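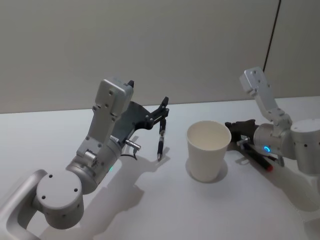
Week 6 handout: Automation on the packing bench
Unit: Work, Technology and Organisation
Tutor: Kristof Boersma

Read this before the tutorial. The case is the Zoddale site of Pravitz, a firm that assembles and packs stationery and small craft kits. Last year the site began moving part of its kit packing to two-armed robot cells. We use it for three weeks, so keep your notes.

## 1. The job before the change

A kit at Zoddale holds between six and 14 items: pens, markers, a cup to stand them in, a folded sheet, sometimes a sharpener. Packers worked in pairs at long benches. One person filled cups and the other folded, boxed and labelled. They swapped sides at the morning break.

On paper the job was graded as unskilled. Fahad Ghumman, who was a line lead at the time and is now cell coordinator, disagreed with that grading in his interview with us:

> "You pick up a marker and you know the cap's loose. You don't look at it. You press it and put it in. Nobody wrote that down because we never thought of it as a step."

Keep this passage in mind for Section 3. A lot of what the packers did was checking, and the checking had no line on the work sheet.

## 2. The cell

Each cell is a white table with an arm on either side. The arms can each hold a pen or marker while a paper cup stands between them. Work of this kind looks simple, and for a person it is. For the cell it breaks down into:

1. Find the item and its direction (which end is the tip, which end is the cap).
2. Grip it firmly enough to hold and lightly enough not to mark the barrel.
3. Move it to the cup without meeting the other arm.
4. Lower it in and let go without tipping the cup.

Step 4 caused the most trouble. An empty paper cup weighs very little, and a marker that touches the rim will push it over. The site tried a heavier cup and a shallow tray before settling on a change to the order of work, so that the heaviest item goes in first.

The cells were set up by Kiren, an integrator. The scheduling software is called Zaidi. Zaidi decides which kit each cell runs and when a person is called over.

## 3. Where the tasks went

The usual question is how many jobs a machine replaces. For this unit we ask a different one first: which tasks moved, and to whom?

| Task | Before | After |
|---|---|---|
| Filling cups | Packer | Cell |
| Checking caps | Packer, by feel | Packer, at a separate station |
| Folding and boxing | Packer | Packer |
| Clearing jams and spills | Packer | Cell attendant |
| Choosing the next kit | Line lead | Zaidi |
| Teaching a new item | Line lead | Cell attendant and Kiren |
| Settling pace for the shift | Pair at the bench | Zaidi, with override by coordinator |

Two rows need comment.

**Checking caps.** In the first month, kits went out with dried-up markers. The cell gripped a loose cap and a tight cap in the same way. The site added a checking station, staffed by one person, who presses every cap before the items are loaded. A task that was spread across a whole bench is now one person's full shift. Several packers said it was the worst job on the floor, and it has since been put on a two-hour rotation.

**Settling pace.** Pairs used to speed up before lunch and ease off after it. Zaidi runs at an even rate. Total output per shift changed very little in the first half of the year, but people at the boxing end said they felt more rushed, mainly in the early afternoon.

## 4. The attendant role

Attendants look after two cells each. They stand cups back up, pick up dropped pens, restart the program and record the stop. They also teach new items by guiding the arms through the movement and saving it. Training takes 40 hours, half of it on the floor.

The role pays one grade above packer. Before the cells came in, the site employed 152 packers. No one was let go, but people who left were not replaced, and the December intake of casuals did not go ahead. When you read claims that "no jobs were lost" at a workplace, look at hiring as well as dismissals. The casuals who would have been taken on do not appear in any of the firm's figures.

Applications for attendant were open to everyone. Older packers applied less often. When asked why, most mentioned the touch screen test, which was timed. The test was dropped after the second round and replaced with a practical session at the cell. Applications from long-serving staff went up.

## 5. Stops and who owns them

In one month the cells logged 1,043 stops. The log has a drop-down list of causes, and the attendant must choose one before restarting. The choices at first were:

- item fault
- cup fault
- operator fault
- other

There was no choice for a fault in the arm, the gripper or the schedule. Attendants put these under "other", and a few put them under "operator fault" because it was higher on the list and quicker to reach. Managers then read the log as showing an operator problem. The list has been rewritten with the attendants, and now has separate entries for grip, program and scheduling.

This is a small matter of form design with a large effect on how people were judged. We will come back to it in Week 7 when we cover monitoring.

## 6. Terms to know

**Task shift:** a task passing from one role to another, or from a person to a machine.

**Residual task:** what is left for people once the machine has taken the parts it can do. Cap checking is the clearest one in this case.

**Tacit skill:** skill used in the work but not written down, and often not noticed by those who grade the job.

**Override:** the right to stop or change what the system has scheduled. Note who holds it at Zoddale and who does not.

## 7. For the tutorial

Pick a job you have done yourself, paid or unpaid. Make a table like the one in Section 3, with at least five tasks. Mark any that never appeared in a job ad or a work sheet. Bring it on paper.

Write 200 words on whether the checking station should be graded the same as packer, the same as attendant, or separately. Use the case material. Submit through the unit page by Saturday, July 11, 2026.

Interview transcripts are in the Week 6 folder. Ghumman's is the longest, and pages on the first month of the cells are the most useful for the written task.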